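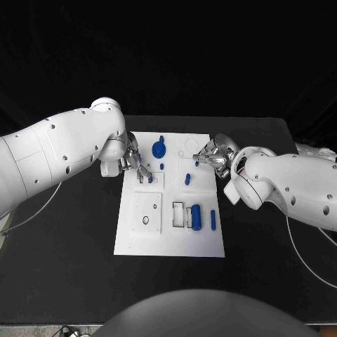 Unit camp in November, indoors or under canvas?

Forum: Leaders' corner > Camps and residentials

tawny_marwa
Hello all, first proper thread from me so be gentle. We've got the Rollness site booked for our Guides in November and I'm going round in circles about whether to put the girls in tents or in the hall. The older ones are desperate for tents. They missed out last year when the field flooded and they have not let me forget it. The parents' meeting was split down the middle, with one dad telling me he slept in a ditch as a Scout and it did him no harm, and a mum asking if the hall has underfloor heating (it does not, it has two wall heaters and a smell).

I've got 4 leaders coming, counting me, and I'd like to hear what the rest of you would do.
Marwa Saber

bramblepatch
Tents! Every time. Ours still talk about the frosty one we did at Praltness, and they've forgotten every single indoor sleepover we ever ran, including the one with the chocolate fountain. Get them to bring a proper roll mat and a woolly hat for bed and they'll be fine.

oldgreybadger
I'll disagree with bramble, as usual. It's dark by teatime in November. You spend the whole evening looking for lost torches, the washing up is misery, and if it rains on the first night you've got wet kit for the rest of the weekend with no way of drying it. Do the hall, have a big fire outside, cook on it, and bring them in to sleep. They still get the camp feeling and you get some kip.

bramblepatch
Some of us don't go to camp for the kip, Badger.

oldgreybadger
Some of us have knees.

meriem_f
Hi Marwa, Meriem here (Meriem Filali, we met at the district quiz, I was on the table that argued about the capital of Australia). We took our lot to Rollness in the spring and I loved it, but a few things to know. The bottom field is a bog. Ask for the top one by the hedge, even though it's a longer walk to the loos. The water tap up there is stiff and you need a good grip. And the hall kitchen has one of those old Voß cookers where the back ring takes forever, so don't plan on two big pans of pasta at once. We did and ate at half past eight.

On the actual question, could you do both? We had tents up for anyone who fancied it and mats in the hall for anyone who didn't, and swapping was allowed up to lights out. A lot of them started out very brave and then quietly moved indoors with their pillows, and it was all very good-natured.

tawny_marwa
Oh hello Meriem! I remember the quiz, I was on your side about Canberra. That's really useful about the field, the booking form only says "field". I hadn't thought of doing both but I think my worry is leaders. If we're split between the tents and the hall that's two and two, and one of mine has a bad back and won't be going anywhere near a camp bed.

kettle_on
Two and two is what we do and it's been all right, but do check with your commissioner before you promise it to the girls. Ours wanted it written into the plan who was sleeping where and who was going to get up if somebody was poorly. She was quite right to ask, I'd only put "leaders on site".

oldgreybadger
I still don't like the split. You end up with one group feeling they had the real camp and the other feeling like the babies. Seen it happen. A girl in our unit wouldn't come to the next one over it.

meriem_f
I can see that could happen, Badger, but it didn't with ours. I think it depends how you sell it. We never called the tents "the camp", we called it top house and bottom house and made them do a skit each on the last night. Bottom house won, they had the piano.

bramblepatch
There's a PIANO?

meriem_f
Missing a few keys, but yes.

kettle_on
Has anyone sorted out paying Rollness by the way? Our deposit went through Getinance and I never had a receipt. I rang the site and they were lovely, they just had it down under the wrong unit name. Worth a quick call, Marwa.

tawny_marwa
Thanks kettle, I'll ring them tomorrow and ask about the top field while I'm at it. I've put the two house idea to my other leaders and three of us are keen, bad back included so long as she gets the bed nearest the heater. I'm going to let the girls pick at the next meeting and have them write down their choice so there's no following the crowd. Badger, I did listen, and we'll all be eating and doing the campfire together whatever they choose.

oldgreybadger
Fair enough. Take spare socks. Take more than you think, then hide a bag of them from the girls.

bramblepatch
Agreed with Badger on socks. Somebody make a note of it.

tawny_marwa
Will report back! Now does anyone have a pudding that works on a fire and isn't bananas with chocolate in? They've had it at every camp since they were Brownies.

kettle_on
Hollowed out oranges with sponge mix inside, wrapped in foil. Start a new thread for it though, I've got loads.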